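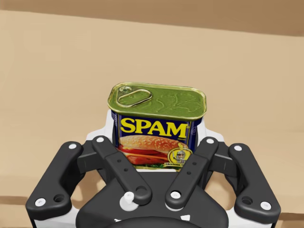

SPAM can, front label and pull tab.

Board index > Storage and Pantry > Long-term

Thread: Pull-tab lids vs. plain lids for shelf storage

shelfdepth
Posted 6 Jul 2024
Moving my canned meat from open shelving in the kitchen to the basement. Most of it is now pull-tab rectangular cans. My older stock was plain-lid round cans. The question is whether the scored lid is a weak point over a long hold, and whether I should stack these on their sides or flat. Basement is at 50 percent relative humidity most of the year, higher in March when the ground thaws. Racks are Flenmont wire, the deep ones.

tinplate_ed
The score line is the thinnest metal on the can. It is also where the coating is most likely to get damaged, inside or out. If you get rust, look there first, then the rim. Store them flat, lid up, and don't stack so high that the tab takes the load. On a raised-rim lid the rim of the lower can should carry the upper can and the tab should sit below it. If a tab is bent up even slightly, that no longer holds.

gasket_row
Disagree on lid up. Dust and moisture collect in the well of the lid. I store lid down on shelf liner and have had less surface rust that way. Wire racks are a separate problem with rectangular cans, since the wires only touch the can in a few lines and the weight goes through those.

tinplate_ed
Lid down puts the whole stack on the rim, and on the liner, which holds damp against the metal. A well full of dust can be wiped. I would take the dust.

shelfdepth
Liner is going on the wires regardless. The rectangular cans tip into the gaps otherwise. I had been planning on the Atamer rigid sheets cut to fit.

nonstick_pat
The Atamer sheets bow in the middle on a deep rack if you load them unevenly. Put a strip of hardboard under them. Also leave a gap between rows for air. Packing them tight looks tidy and does nothing for you in a damp room.

gasket_row
Has anyone here had a pull-tab lid let go in storage? I mean the score, with no dent and no drop. I see this claimed every year and I have never had one. All my losses were seam dents.

lowcellar
Two, out of a stock of 600 cans, both in the same case. Small leak at the score, found by smell. The case had been under a Pruvport dehumidifier that dripped, so I can't say the lid was at fault. Both lids were rusted at the tab end.

gasket_row
Then that is a water problem. A plain lid would have rusted too.

lowcellar
It would have rusted, yes. Whether it would have gone through in the same time is what I can't tell you. The metal is thicker.

tinplate_ed
Which is the point I was making. Same exposure, less margin. For a dry room I don't think it matters. For 50 percent with a wet spring I would run the dehumidifier from the end of winter and check the lids every couple of months.

nonstick_pat
Wax on the lids? I have seen people wipe them with mineral oil.

tinplate_ed
Oil picks up dust and gets on the food when you open it. Keep them dry and rotate.

shelfdepth
Rotation is the part I'm bad at. Currently 128 cans with dates facing in every direction. I will do lid up, liner over hardboard, gap between rows, oldest in front. Does anyone use the Manríquez sloped feeders with rectangular cans?

lowcellar
They are made for round cans. Rectangular ones don't roll, they slide until they jam. I sold mine.

gasket_row
Mine work if the slope is set steeper and the track is clean. Still lid down.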